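Search the help pages Go
Last updated: Sunday, December 22, 2019

Dresix recipe keeper – quantities changing on their own when a recipe is scaled
Status: solved, left open for comments

Hello everyone, and thank you in advance for reading a long one. I've used Dresix for years to keep the family recipes in order and I'm very fond of it, so please take all of this in the friendly spirit it's meant. I have 115 recipes in there, most of them typed in from my mother's cards (she wrote on the backs of envelopes too, and on one calendar), and until October I never had a moment's trouble with any of them.

What happens is this. I open a recipe written for six people, I tap the little button to bring it down to two, and some of the amounts come down as they should while others stay where they were. The vegetable soup I tried first kept its full measure of stock but cut the carrots, so on paper you'd be boiling a very lonely carrot in a great deal of water. Then, if I close the recipe and open it again, the smaller amounts have been saved over my originals! That second part is what really upset me. I can do the arithmetic in my head if I must, but I can't get back my mother's numbers if the program writes on top of them.

What I had tried by the time I opened this ticket:

Closing the program and starting it again. No change.
Restarting the tablet. No change.
Taking the recipe out of the "Weeknight" folder and putting it in "Soups". I don't know why I thought that would help, and it didn't.
Typing a brand new recipe with only salt and water in it. This one scaled perfectly, both lines, up and down, as many times as I cared to press the button.

So new recipes were fine and old ones weren't, or at least that was how it looked to me that evening.

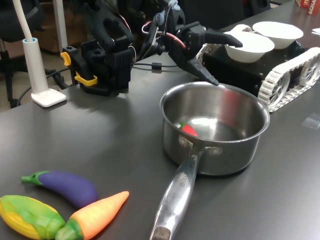
Nadja Steiner: I had the same thing with my bean chili, and in my case it was only the lines where I'd written the amount as a word. "Two cups" stayed put and "2 cups" scaled. Could you look at whether your stock is written out in letters? Also please turn off automatic saving before you press that button again, it's under Settings and then Editing. I lost a good dumpling recipe before I found it.

Well, bless you, Nadja. I turned off automatic saving straight away and went to look at the soup, and sure enough the stock was written out in words, exactly the way it stood on the card. I'd copied it faithfully and never thought a thing of it. The carrots were in figures. I changed the stock to a figure, pressed the button, and it came down along with everything else.

I wish I could say that was the end of it, but the very next recipe I opened (the stuffed peppers, which we have at New Year) had every amount in figures and still misbehaved. The rice scaled, the peppers scaled, the tomato paste didn't. I must have looked at that line for a quarter of an hour. I deleted the whole line and typed it again, letter for letter, and then it worked beautifully, which was nice and also rather maddening.

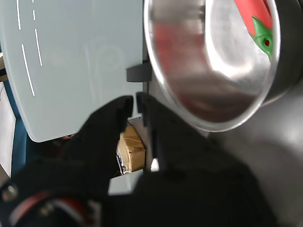 Gray-blue plastic panel with white dashed lines.

Second evening. I had a cup of tea and a proper think about what was different between the retyped line and the old one, and what I came up with was where the line had come from. A good number of my recipes weren't typed straight into Dresix at all. They came over from Tremano, the recipe program I had before, using the import page. My niece set that up for me one afternoon and I sat next to her and nodded.

So I went through the list and opened recipes from before and after the import, scaling each one with saving turned off. The ones typed in Dresix only went wrong where I'd used words. The ones from Tremano went wrong in odd places, and when I put the cursor at the start of a bad line and pressed the right arrow, it took an extra press to get moving. There was a blank of some kind sitting in front of the number. You can't see it on the page at all, but delete it and the line behaves.

I wrote this up and sent it to the Dresix help desk along with the soup and the peppers, and they were very kind about it. The reply said the scaling button only reads an amount if a figure is the first thing on the line, and that the newer version had become stricter about what it allows in front. They are going to look at having it skip over blanks. They also agreed that saving a scaled recipe over the original without asking isn't what anybody wants, and that has gone on their list as a separate matter.

In the meantime they pointed me to a button I had never noticed, called "Tidy ingredients", in the menu with the little broom.

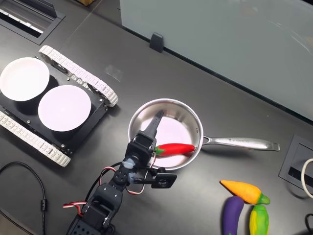 I ran it on one recipe first, being careful by nature, and then on the whole collection. It found more than 28 recipes with blanks in front of the amounts and cleaned every one. It doesn't touch amounts written as words, so those I'm changing by hand as I come to them, and I'm putting my mother's own wording in the notes at the bottom so it isn't lost.

For the recipes that had already been saved over, I was lucky. I keep a Starkisent backup of the tablet, and there was a copy from before the trouble started. If you need to do the same, export your current recipes first, then restore the old copy, and only then run the tidy. I did it in the wrong order the first time and had to clean the lot again – no harm done, but my tea went cold.

One thing I'd still love to hear about from other people. The Rugemalira groundnut stew, which came over from Tremano with all the rest, has a line that reads "salt, a pinch", and after the tidy it has been moved to the top of the ingredients list. Nothing else in the recipe moved. It cooks the same, of course, but I'd like it back down at the bottom where it was, and when I drag it there it goes up again as soon as I close the page. If you've had this with a line that has no figure in it, please leave a note under this ticket and mention which version you're on.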